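4. Search in Simulated Apartments

4.1 Setup

The search module in Lirora takes an object name and a partly built map and returns the next camera pose. It runs above the base controller and never sends velocity commands itself. For all results in this section we used rendered apartments served by Kistham, our scene server, with the motion stack replaced by a kinematic base that reaches every valid pose exactly. This keeps localization error out of the numbers. It also means that the results say nothing about slip or wheel odometry, and those are treated in Section 6.

At each step the module receives a color view and a depth view. The depth view is turned into occupied, free and unknown cells. Color goes to the detector, and any surface that could hold the target is added to a list of candidates with a score. The planner then picks between looking at a known candidate and uncovering new floor.

Glass was the first material to cause trouble. The renderer writes the depth of whatever lies behind a pane, so a partly open glass door shows up in the map as a loose grid of muntins with free space between them, and the grass and trees outside are added as ground still to be explored. We changed the map update so that thin, evenly spaced members on one plane are joined into a solid panel before free space is carved.
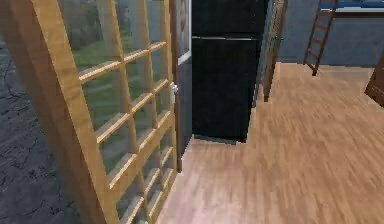

Hindbridge, 2024-02-14

The panel rule went into the build frozen on this date, and every number below comes from that build. Orestis Economou ran the episodes and Rohani Osman checked the success labels by hand. An episode counts as a success when the target is inside the view, closer than the detection range, and named correctly by the detector in the same step. A correct name with the wrong object in view is a failure.

We ran 2165 episodes. Of these, 1718 ended in success under the rule above. Another 389 ran out of steps, and the rest stopped because the planner had no reachable pose left. Most of the last group started in the narrow space beside a door, where the panel rule closes cells that the base could in fact pass through. We did not tune the rule to recover them.

4.2 Choosing between surfaces

A large room gives the planner a choice that a small one does not. From across an open floor, a kitchen counter is one long candidate with several small things on it, each only a few pixels wide. A sofa close to the camera fills much of the view, but seen from the side it shows its seat at a slant. The baseline scores both by visible area and so turns to the sofa nearly every time.

Lirora scores a surface by how much of it has been seen at a useful resolution. The counter scores low on that measure even when all of it is in view, and it stays on the list until the camera has been closer. The travel cost is then subtracted. The weight on travel is the only value we set by hand, and it is the same for all scenes.

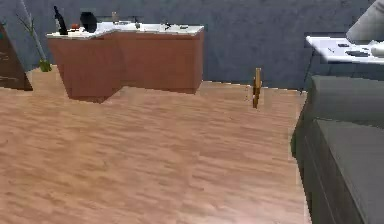
Figure 3. Kitchen counter seen across the open floor, with the gray sofa at right.

Isolated upright objects on the floor need separate handling. They are too thin to hold a target, but they block the straight path, and at a low map resolution they vanish between updates. We keep any cell that has been marked occupied in two separate views — a cheap fix, and one that costs some free space along walls where the floor edge is rendered unevenly.

4.3 Small targets on soft furniture

Once the camera has reached a surface, the module has to decide when it is finished. On tables this is easy, as the plane fit is good and the edges are sharp. On upholstery the plane fit is poorer, mainly near the back cushions, and small flat items lie close to the noise level of the depth view. We therefore let color decide on soft surfaces.

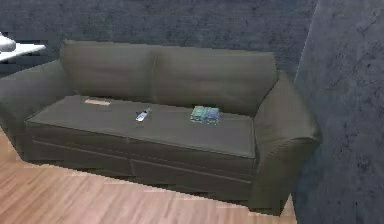 The detector was Kołodziej, used with its released weights and no further training. It names a remote control reliably when the full length is visible and the view is from slightly above. Flat items of one plain color are harder. They are often found as regions but given no name, and books lying side by side are sometimes returned as a single box. In both cases the module asks for one more view from a different heading before it drops the candidate.

The extra view is limited to one per candidate. Without the limit, the planner can spend its remaining steps circling a single seat, and in early runs in July it often did so. With the limit in place, an unresolved region is stored with its position and can be visited again after the other surfaces have been checked. Section 4.4 gives the cost of these second visits in steps.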